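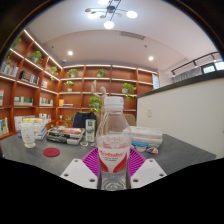 How to Store Drinking Water for a Household Emergency

The Clarkmont Office of Emergency Readiness asks every household to keep its own supply of drinking water. Service in the Plivard district may be interrupted by main breaks, storms or planned repairs, and delivery points may take time to open.

Step 1. Work out the amount
Allow one gallon per person per day. Plan for at least three days, and for two weeks if space permits. Households with infants, nursing mothers or pets should set aside more.

Step 2. Choose the containers
Sealed, store-bought bottled water is the simplest choice and should remain unopened until needed. Residents who fill their own containers should use only those made for food or drink. Milk jugs and fruit juice containers are not suitable. Containers that have held household chemicals must never be used.

Step 3. Clean and fill
Wash each container with dish soap and rinse it well. Sanitize it with one teaspoon of unscented household bleach in a quart of water, shake so that all inside surfaces are wet, wait at least 30 seconds, and pour the solution out. Let the container air dry, then fill it from the tap and close it tightly. Do not touch the inside of the cap.

Step 4. Label and store
Write "drinking water" and the month of filling on each container. Keep the supply in a cool, dark place, away from gasoline, paint and pesticides. Heavy containers belong on the floor or the lowest shelf.

Step 5. Replace on schedule
Replace water that you have bottled yourself every six months. Many residents do this in January and July. For store-bought water, follow the date on the package.

Pickup of containers
Empty food-grade containers are available at the Zuccaro Street depot, 1408 Zuccaro Street, while supplies last. Each household may take up to 11. Residents of apartment buildings with more than 60 units should apply through the building manager, using Form 3065.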